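Skedley Water Cooperative - Common Questions

Who gets their water from Skedley?
We serve 462 homes and small shops along Minhas Road and the streets behind it. If your bill has the Skedley name on it, you are a customer. Renters should check with the property owner.

Why is my water cloudy when I first run it?
It is nearly always air. Cold water under pressure holds tiny bubbles, and they come out at the tap. Pour some and let it stand for a minute or two.

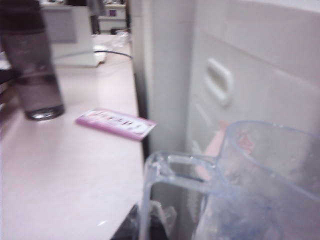
Cloudiness from air clears from the bottom up. Minerals and grit do the opposite and settle. A clear glass tumbler with a thick base, like the one on the desk, is fine for checking. Colored cups and mugs hide too much. If the water has not cleared after 6 minutes, call the office.

How hard is the water?
The last reading at the Flerkberg well was 261 parts per million, which counts as very hard. It is safe to drink. You will see scale in kettles and shower heads, and white vinegar takes it off.

Can I keep tap water in a bottle?
Yes. Cap it, keep it out of the sun and use it within a day or so. The chlorine taste fades if you leave it in the fridge overnight. 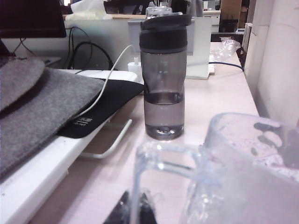 Water bottle with a black lid, partly filled.

Wash bottles with hot soapy water, and take the cap apart if you can - that is where the slime grows.

How much should I store for an outage?
Plan on a gallon per person per day, for at least three days. Pets need their own share. Use food-grade containers only, and write the fill date on each one.
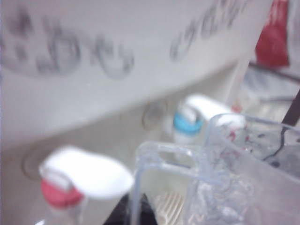 Change stored water every six months. Old water can go on the garden. Do not store it next to gasoline, paint or weed killer, as fumes can pass through plastic.

When do you flush the mains?
Every November, starting at the Korkotus tank, which holds over 800 barrels. Water may look brown for a few hours. Run the cold tap until it clears, and hold off on white laundry.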